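Spending other people's money (sensibly, I hope)

Well, the budget form is finally in! I promised in January that I'd write up how we're planning the second half of the automation spend at the Losley workshop, and then I went quiet for weeks, so apologies to the three of you who asked.

Quick recap for anyone new. We've got two arms on a bench, we want them to do the boring packing work (cables in boxes, mostly, because cables are what we send out), and I'm the one who has to put prices next to things. Sarla Mathur signs it off. Sarla is lovely but she does read every line, and last time she sent back a whole page over one missing delivery charge. Fair enough, it was my delivery charge.

The big lesson from round one is that the arms are the easy part of the budget. You get a quote, you gulp, you move on. It's all the stuff that goes round them that creeps up on you. Spare fingers, for a start! I'd put down nothing at all for those. Then there's mounting plates, clips, a decent cloth for the bench, somewhere to put the boxes, and the boxes themselves, which I'd been pinching from the post room until somebody had a word.

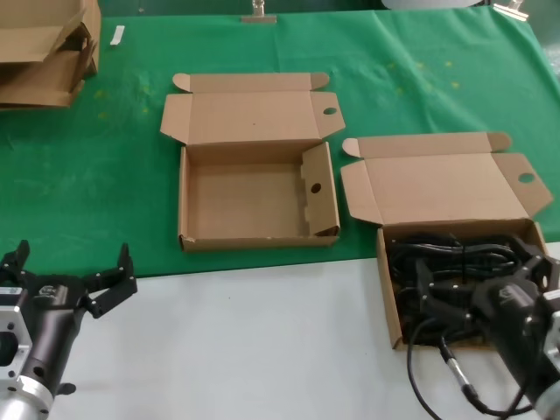
Cable packing on the bench, one box full and one still to fill.

Cables are a pig of a job, by the way. They loop, they tangle, and they flop over the side of the box given half a chance. If you're costing something similar, please put in more hours for the awkward items than you think you need. I used the same hours for everything first time round and it was daft.

So, the numbers. The total I've asked for is £3601, and yes, I know the odd pound looks silly, but that's how it added up and I wasn't going to fiddle it. The spare finger sets from Grirkska come to £436 of that. Bisht were a bit cheaper but wanted 19 weeks to deliver, and I'm not explaining to Sarla why the bench has been sat idle since spring. Boxes get their own line now (hello, post room).

What I've left out is a second bench. I went over to Flustutley to see theirs and came home wanting everything, then slept on it and crossed it off. Maybe next year, if the first one earns its keep.

Sarla and I are going through it on Thursday. I've checked the delivery charges twice.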